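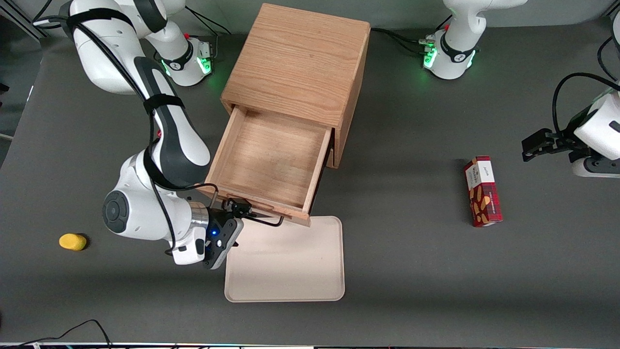 Comparing two finger sets on a drawer-pull task

Last updated 28 Dec 2019

These steps compare two sets of fingertips on the same two-finger gripper, using a bar handle on a wooden cabinet. You need a two-arm cell, the Urkus controller at firmware 305 or later, and both sets of fingers: the plain Danach blocks and the Lambrechts padded tips.

Before you start

Fix the cabinet to the table. If it slides, the results are worthless. Park the arm you are not testing with its gripper open and clear of the drawer's travel. Zero the gripper with the fingers fitted, and repeat this after every change of fingers.

1. Teach the approach pose

Jog the gripper until the fingers straddle the bar, then back off 100 mm along the tool axis and save the pose as PRE. Save the closed position as GRASP. Do not reuse poses between finger sets, as the tips differ in length.

2. Check the view from the wrist

Open the wrist stream in Trovden at PRE. Both fingertips should be visible at the bottom of the picture with the handle between them.
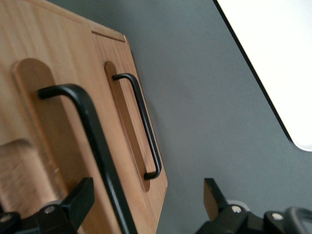 If a handle close to the lens is blurred, leave the focus alone and take the grasp point from a frame saved further back. Matt black bars give poor edges under side light. Raise the exposure before touching the detection threshold. Where a handle sits over a recess, limit the closing depth so the tips stop short of the wood.

3. Run the pulls

Run 200 pulls per finger set at the same speed and force limit. Log slip, missed grasp and stall separately. The controller writes stall as code 1947, which also covers a lost heartbeat, so check the timestamp against the network log.

4. Change fingers and repeat

Torque the screws evenly, zero again, and go back to step 1.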